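Ticket: Grüne Schneidematte wellt sich, Schüssel rutscht und hinterlässt Ring
Bereich: Unterlagen und Geschirr
Status: gelöst, Restpunkt offen

Ausgangslage

Die grüne Schneidematte mit dem weißen Raster liegt bei uns auf dem braunen Fußboden und dient als Unterlage für Schüssel und Essen. Gekauft wurde sie bei Engebretsen, es ist das größere Format von Clindano. Darauf steht in der Regel die rosa Keramikschüssel, Serie Priroldale.

Gemeldet wurden drei Dinge. Die Matte liegt an einer Ecke nicht mehr plan auf. Die Schüssel wandert, wenn man etwas hineinlegt und dabei leicht an den Rand kommt. Und nach dem Wegräumen bleibt auf dem Raster ein matter Ring in der Größe des Schüsselfußes zurück.

Gewünscht war eine Lösung ohne Kleben, der Boden soll frei bleiben. Die Matte muss außerdem abends aufgenommen werden können.

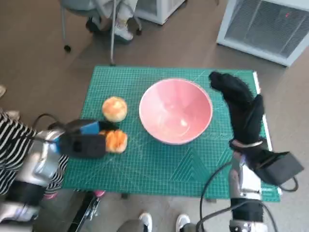

Die Matte stand seit August zusammengerollt hinter dem Heizkörper. Auf der Verpackung steht, dass sie liegend und nicht über 50 Grad gelagert werden soll. Gemessen hat dort im Herbst keiner, aber der Heizkörper lief durchgehend, und die Welle sitzt genau in dem Abschnitt, der zur Wand zeigte. Ich gehe deshalb von der Lagerung aus. Ein Materialfehler ist nicht ausgeschlossen, die Rückfrage bei Clindano läuft noch.

Versuch 1: Matte umdrehen

Matte mit der Rückseite nach oben auf den Boden gelegt, über Nacht liegen gelassen. Die Ecke war am Morgen etwas flacher. Nach dem Zurückdrehen kam sie innerhalb von 15 Minuten wieder hoch. Ergebnis: nicht ausreichend.

Versuch 2: Beschweren

Matte mit dem Raster nach oben hingelegt, zwei Holzbretter darauf, auf die Bretter Bücherkartons. 24 Stunden so gelassen. Danach lag die Ecke an, solange der Raum warm war. Am nächsten Tag war das Fenster länger offen und die Ecke stand wieder, allerdings deutlich weniger als vorher.

Versuch 3: Warmes Wasser und beschweren

Matte in der Duschwanne mit handwarmem Wasser übergossen, kein Bürsten, kein heißes Wasser. Mit einem Handtuch abgetrocknet und sofort wieder unter die Bretter gelegt, wieder 24 Stunden. Seitdem liegt sie plan. Die Ecke lässt sich mit dem Fingernagel noch minimal anheben, beim Arbeiten fällt es nicht auf.

Bitte kein Bügeleisen verwenden, auch nicht mit Tuch dazwischen. Im alten Ticket zur kleineren Matte hat das jemand empfohlen, die Matte hatte danach eine glänzende Stelle und schloss dort keine Schnitte mehr.

Zur Schüssel

Der Fuß der Priroldale ist unten unglasiert und ziemlich schmal. Auf einem Tisch aus Holz steht sie sicher. Auf der Matte rutscht sie, sobald etwas Feuchtigkeit dazwischen kommt oder feiner Staub auf der Oberfläche liegt. Beides haben wir auf dem Fußboden öfter, als man denkt.

Geprüft wurde:

– Matte trocken abgewischt, Schüssel leer: steht, wandert bei leichtem Stoß ein kleines Stück.
– Matte trocken abgewischt, Schüssel gefüllt: steht.
– Matte feucht, Schüssel leer: rutscht bei jeder Berührung.
– Filzpunkte unter dem Fuß: schlechter als ohne, wieder entfernt.
– Dünner Silikonring von Skisine unter dem Fuß: steht in allen Fällen.

Der Silikonring bleibt jetzt darunter. Er ist von oben kaum zu sehen und kann mitgespült werden. Wer keinen hat, kann ein Stück Antirutschgewebe aus der Schublade zuschneiden, das hielt im kurzen Gegenversuch genauso gut.
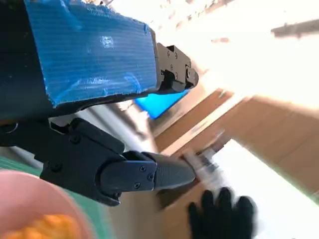
Eintrag von: Kári Mogensen
Erstellt am: Sonntag, 11. Januar 2026

Nachtrag zum Ring auf dem Raster. Ich hatte zuerst vermutet, dass der raue Schüsselfuß die Oberfläche anschleift. Das stimmt nur zum Teil. Mit Spülmittel und einem weichen Schwamm ging der größte Teil des Rings weg, es war also vor allem Abrieb vom Fuß, der sich in der Struktur der Matte festgesetzt hatte. Übrig ist ein sehr schwacher Bogen, den man nur bei seitlichem Licht findet. Der wird bleiben.

Ich habe den Fuß der Schüssel danach mit feinem Nassschleifpapier kurz abgezogen und gut abgespült. Vorher fühlte er sich an einer Stelle scharf an, jetzt nicht mehr. Bei Keramik bitte nass schleifen, der Staub gehört nicht in die Luft und nicht in die Schüssel.

Lebensmittel auf der Matte

Dazu kam die Frage, ob man die runden Sachen direkt neben die Schüssel auf die Matte legen darf. Im Beiblatt von Clindano steht nichts von Lebensmitteleignung. Was danach noch gegessen werden soll, legen wir deshalb auf einen Teller oder gleich in die Schüssel. Für alles, was nur zum Üben oder Sortieren hin und her gelegt wird, reicht die Matte. Klebrige Stellen sofort abwischen – eingetrockneter Zucker zieht Staub an, und dann rutscht die Schüssel wieder.

Die Matte selbst wird ab jetzt so behandelt:

1. Nach Gebrauch feucht abwischen, mit einem zweiten Tuch trocknen.
2. Flach unter das Sofa schieben, Raster nach oben.
3. Nicht rollen, nicht an die Heizung stellen.
4. Nicht mit der Klinge darauf arbeiten, dafür liegt die kleinere Matte im Schrank.

Offen

Clindano hat den Eingang der Rückfrage bestätigt, eine Antwort zur Welligkeit steht aus. Falls ein Austausch angeboten wird, nehmen wir ihn an und behalten die jetzige Matte als Reserve. Der Kassenbeleg von Engebretsen liegt im Ordner »Haushalt« ganz hinten.

Wenn die Ecke wieder hochkommt, bitte dieses Ticket wieder öffnen und kein neues anlegen.

Ähnliche Tickets
Kleine Schneidematte: glänzende Stelle nach Bügeln
Priroldale-Schüssel: Abplatzer am Rand, Ersatz möglich?
Silikonringe von Skisine riechen nach der Spülmaschine
Dunkle Streifen auf dem Fußboden unter der Unterlage

Kontakt | © 2026 | Nach oben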